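Materials and Finishing, Group 4
Kristaps Kairys, Darius Adomaitis, Ott Stankevičius
Supervisor: Aivar Strazds

3. Lining the bay

The Flondbridge workshop gave us one bench bay and a budget of 68 pounds, which tells you where we stand in the order of things. The brief asked for a worktop and a three-sided surround that would look decent and put up with a term of students. We took "decent" to mean brick, mainly on Darius's insistence, and as real brick was beyond both the budget and the bench we went for faux.

Choosing the pattern took longer than fitting it. Ott wanted stack bond, with every joint lined up. We mocked up a corner in card and found that stack bond shows up any panel that is out of level, and all of ours were. Running bond is kinder. The offset joints draw the eye along the wall and away from the mistakes, and it is also what most people think of when they think of a brick wall at all.

Colour was settled in one afternoon in February. Red brick next to a reddish-brown worktop looked like the inside of a chimney, so we chose the pale grey-white with grey joints. The bay has no window and the light colour helps a good deal. 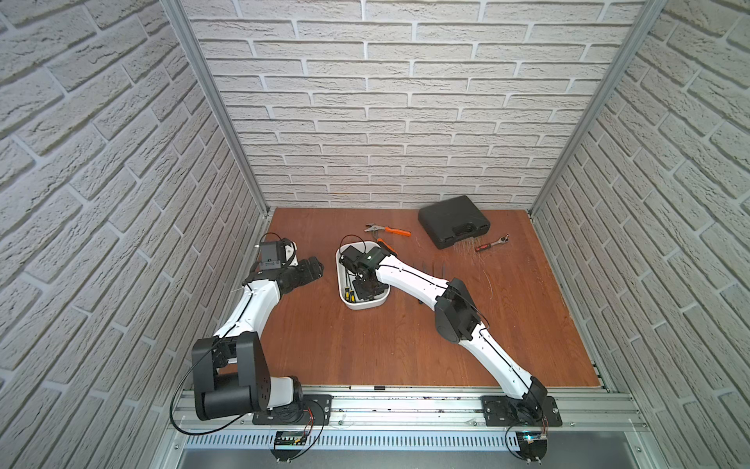

Fig. 2. The bay with its brick lining and the wooden worktop, corner posts at the back.

The corners were the hard part. Two brick faces meeting at an angle need either very careful cutting or something to hide behind. We tried careful cutting for 17 minutes. The aluminium posts are our something to hide behind, and Aivar Strazds was good enough to call them "a detail" in his feedback.

4. The worktop

We left the grain showing. Kristaps argued for paint, lost the vote, and has asked for this to be recorded. The surface has picked up a few faint scratches and some light scuffs, mostly to the right of centre near the tools. In our mock-up with painted offcuts, marks like these stood out from across the room. On bare grain you have to look for them.

We suggest a mat for the tool side and leaving the rest alone – sanding the whole top to remove marks that will be back by the next project seems a poor use of anyone's time.

5. What we would change

Measure the walls before ordering the lining. We measured them after, and 14 offcuts are now living under Ott's desk. The rough brick faces also hold dust, so a soft brush should be kept by the bay. We asked for one on the second order and were sent a mop.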